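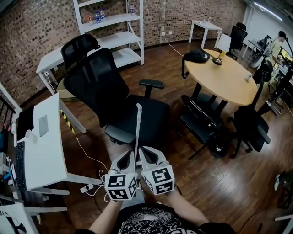
A mesh office chair at the white desk, with the round table to its right.

The Round Table Is Doing the Desk's Job
By Fidelina Tamayo

Small workrooms are usually furnished in the wrong order. The desk is bought first, pushed against the longest free wall, and given the best chair. A table comes later and takes what floor remains. Within a month the table holds the bags, the lamp and the cups, and the people have followed the cups.

I have argued for some years that a room for fewer than six people should be planned from the table outward. The room shown here is a fair case. The desk is white and stands against brick. The table is round, light wood on dark legs, and it has a backpack, a small lamp and a white cup on it. There are chairs in front of it, beside it and behind it.

A desk against a wall has one usable edge. The person sitting at it faces brick at arm's length and has to turn the whole chair to speak to anyone. A round table is usable along its full circumference. A top 100 centimeters across gives 3.14 meters of edge, which seats four without a corner falling in anyone's lap. A rectangular desk of comparable surface, with its back to a wall, seats one properly and a second person badly.

The usual objection is depth. A monitor, a keyboard and a pair of forearms want a straight run, and a curved edge gives poor support to the elbows. I accept this for anyone who types all day. Most small workrooms are not used that way. They are used for an hour of typing, then a conversation, then something that has to be spread out and looked at by two people at once. For that pattern the desk should be the secondary piece, sized for one machine.

Chairs deserve more care than they get. A high-back mesh chair with a headrest is a good chair for long sitting and a poor one for a shared table. The arms meet the tabletop before the sitter does, and the back blocks the view across the room. My preference is one such chair, kept at the desk, and lower chairs with short arms or none at the table. Before ordering, measure from the floor to the underside of the top and compare it with the arm height at its lowest setting. Of the two ranges I have specified most often, the Malo clears a standard table and the Prullberg does not.

Power is the harder problem. Outlets are in walls, and a table in open floor is by definition away from them. The common answer is a cable across the planks, as in this room, where a white one runs toward the table. It works, and it is also in the path of every caster. A floor outlet is the correct fix if the boards can be lifted. Failing that, a low cover strip laid along the line of the planks will do. I have used the Zesside strip in three rooms and have no complaint except the color. Lay it on the side of the table where the fewest chairs are pulled out.

Storage should stay on the perimeter and stay open. A three-shelf unit against the back wall is enough for a room like this. Bottles on the top shelf are fine — they are light, they are visible, and they are not on the table. Bags are the item always forgotten. A hook rail at 154 centimeters would take most backpacks off most tables, and I have yet to see a furniture plan that includes one. The Carhuamaca catalog sells a small side table as a bag stand. A hook costs less and takes no floor.

A lamp on a shared table is the last point, and I have changed my mind on it. I used to remove them as clutter. A small shaded lamp uses very little surface, and it gives the table its own light in the evening, when ceiling fixtures make a brick room look flat. It also fixes the table in place, which can be an advantage. Tables on open floor drift toward the nearest wall over time, and once there they are desks again.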